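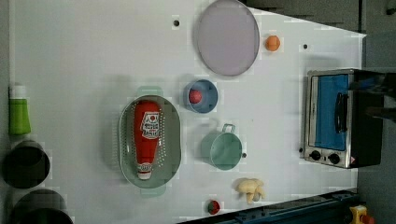 Häufige Fragen zur Robotik-AG Umcombe

Wer kann mitmachen?
Alle ab Klasse 9, Vorkenntnisse sind nicht nötig. Wer noch nie programmiert hat, arbeitet in den ersten Wochen mit einem Mitglied aus dem Vorjahr zusammen. Die AG hat 10 Plätze pro Halbjahr. Bei mehr Anmeldungen führen wir eine Warteliste.

Wann geht es los?
Das erste Treffen ist am Dienstag, 25. August, direkt nach der sechsten Stunde im Technikraum. Danach treffen wir uns wöchentlich, außer in den Ferien.

Was ist die Küchenaufgabe?
Unser Hauptprojekt. Auf dem Tisch stehen Geschirr und Spielzeuglebensmittel, und der Roboterarm soll einzelne Gegenstände greifen und an einer anderen Stelle ablegen. Die Aufgabe stammt aus dem Velby-Wettbewerb, an dem wir im Dezember teilnehmen. Ein Durchgang dauert dort höchstens 40 Sekunden. Gewertet wird nur, was beim Abpfiff losgelassen ist.

Warum übt ihr so lange mit derselben Flasche?
Eine liegende Flasche in einem Sieb ist schwieriger, als man denkt. Der Rand ist im Weg, und die Finger müssen weit genug offen sein, bevor der Arm nach unten fährt. Stimmt der Winkel nicht, stößt ein Finger an das Sieb und verschiebt alles.

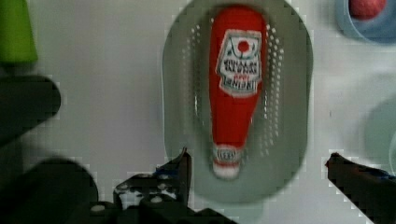 Sheena MacKinnon: Bei uns hat es geholfen, den Arm zuerst genau senkrecht über die Flasche zu stellen und erst dann die Drehung einzurechnen. Vorher hatten wir beides gleichzeitig versucht und lagen ständig daneben.

Danke für den Hinweis, wir haben ihn in die Anleitung für Neue übernommen.

Wird der Arm ferngesteuert oder fährt er selbst?
Beides. Am Anfang steuert ihr von Hand und zeichnet die Bewegungen auf. Bisher sind 739 Aufzeichnungen zusammengekommen, davon sind 73 für die Auswertung gesperrt, weil die Zeitstempel fehlen. Mit dem Rest trainieren wir das Programm, das den Arm später ohne Hilfe bewegt.

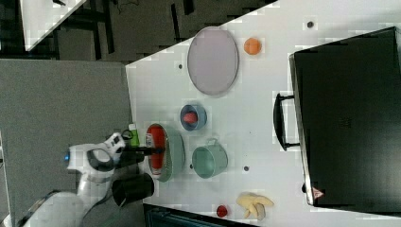 Der Arm am Übungstisch, der Greifer an der roten Schale.

Darf ich eigene Gegenstände mitbringen?
Ja, wenn sie leicht sind und nicht zerbrechen. Glas und echte Lebensmittel bleiben draußen. Bitte vorher Bescheid geben – neue Gegenstände müssen in die Objektliste eingetragen werden.

Was kostet die Teilnahme?
Nichts. Die Fahrt zum Wettbewerb übernimmt der Förderverein, Verpflegung bringt jeder selbst mit.

Gibt es Regeln am Tisch?
Solange der Arm eingeschaltet ist, greift niemand in den Arbeitsbereich. Eine Person bleibt immer am Notaus. Lange Haare werden zusammengebunden, Jacken kommen an die Garderobe.

Wie melde ich mich an?
Mit dem Formular aus dem Sekretariat. Unter 18 brauchen wir die Unterschrift eines Elternteils.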